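3.2 Small decorative objects on shared tables

We turn now to the smallest things in our survey, and we confess that they are also the ones we grew fondest of over the months of visiting. Most earlier writing on small offices deals with desks, chairs and lighting, and it does so very well, but it has little to say about the vase on the windowsill or the pot of flowers that somebody sets down on a shared table and then, for years perhaps, moves a few inches one way or the other whenever the table is needed for something else. At the Fladell site, a mezzanine office with a brick wall along one side and a round table standing out in the open floor, the object of this sort that our participants brought up most often was a pot of artificial sunflowers.
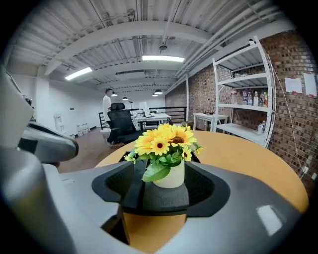 Figure 4. Artificial sunflowers in a small white pot, with the round table, office chair and shelving at the Fladell site.

Of the 73 people who filled in the July questionnaire across our three sites (Fladell, Morin and Redia), 47 could name at least one decorative object on or near a table they shared with others. We had expected plants to come first, and so they did, but we had not expected artificial plants to be spoken of so kindly. People told us that they liked having something yellow to look at while a long call dragged on, and one person at Morin, who keeps real herbs at home and is (by her own account) rather strict about such matters, said that she had given up feeling guilty about the cloth tulips by her monitor. Several people mentioned dust, and we will come back to dust in Section 5, where it deserves a little more room than we can give it now.

A round table seems to matter a good deal in all this. It has no head and no corners, so there is no obvious out-of-the-way place to put a pot, and whatever is put down tends to drift toward the middle or else toward whichever part of the edge is being used least. In the Ondamby diary sheets, which we asked participants to keep for 15 working days, the flowers at Fladell were reported in a new spot on 7 of those days. The reasons people wrote down were very ordinary ones: a laptop needed the space, lunch needed the space, or somebody wanted to wipe the surface and put things back a little differently afterward.

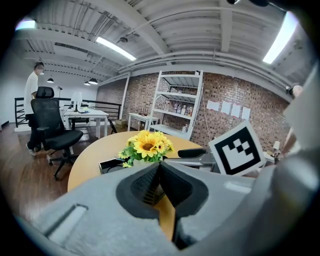 Trays came up in the diaries too, and in a way that made us rethink one of our categories. We had first coded a tray as storage, together with boxes and drawer inserts, but the people who wrote about trays hardly ever talked about keeping things in them. They wrote about a tray as a sort of marked-off piece of table, a place where small things were allowed to stay when everything else had to be cleared. A bouquet set down near a tray, or leaning over it, was more likely to be described as "put away" than one standing by itself, even when the two were much the same distance from the person writing. We therefore moved trays into a group of their own, and the counts in Table 2 follow the revised coding.

We should add a word about the furniture nearby. Participants at Fladell often gave the place of the flowers by naming the black mesh chair or the white desk, and only now and then by naming a part of the table itself. At Redia, where the shared table is rectangular and pushed against a wall, the opposite held, and "the wall end" and "the near corner" were used by nearly everyone.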